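Druterside Adult College
Working on Your Feet, Unit 2: Bags, Cables and Shared Floor Space
Handout for the Saturday group – Lorena Saavedra

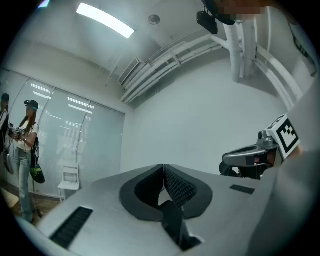

Where should a shoulder bag sit when you have to stand and work with both hands?

High on the hip or just behind it, with the strap across the body and short enough that the bag doesn't swing when you turn.

Notes from the first hour

We started with straps. Most people set the strap once, when they buy the bag, and leave it. That works for walking to the bus. For standing work, shorten it until the top of the bag is level with your belt. If you wear a jacket, put the jacket on first and then set the strap over it.

A bag worn low hits the leg at every step and pulls on one shoulder. The woman in the white T-shirt has hers near the thigh, and a thin cable trails down toward the floor close by. Keep both points in mind for the exercise at the end: the height of the bag, and where the cable goes after it leaves the body.

Change shoulders at the break. If the bag has a waist strap, use it. Several of you said the waist strap gets in the way when you sit down, so unclip it before sitting and let it hang in front where you can find it again.

Cables

Any cable between a person and the floor needs slack, but the slack should be kept in one place. Gather the extra length in a loose loop and fasten it to the bag strap with a fabric tie. Don't wrap it tightly around the bag. Walk the full area you plan to use and check that the cable reaches the far corner without pulling.

On the floor, run cables along the wall where you can. Where a cable has to cross a walkway, cover it for the whole width of the walkway. Tape put down only at the ends lets the middle lift, and the middle is where feet go.

Before turning, look down and step around the cable. Always turning the same way will twist it, so turn back the other way now and then.

Sharing the room

Two people working side by side need more space than two people talking. Elbows stick out, bags stick out, and both people are looking at their hands. In the Tirari Room we leave 1000 mm between neighbors, measured from bag to elbow with both people in working position. Measure it before you start. The walkway to the door is kept clear on top of that.

Say "behind you" when you pass behind someone. It feels silly for the first ten minutes and then people stop noticing.

Clothing

Short sleeves or fitted cuffs are easiest. Wide sleeves are fine if you roll them. Flared or long pants should clear the floor at the heel – check this in the shoes you will wear, standing straight. Caps are allowed, but push the brim up enough to see your own feet.

For next time

Work with a partner. Put on your bag, stand as you would for an ordinary task, and have your partner write down the bag height, the strap side and the path of any cable. Adjust one thing and stand for a while before you adjust the next. Bring the notes with you, and read chapter 2 of the Zúñiga reader, skipping the section on stools.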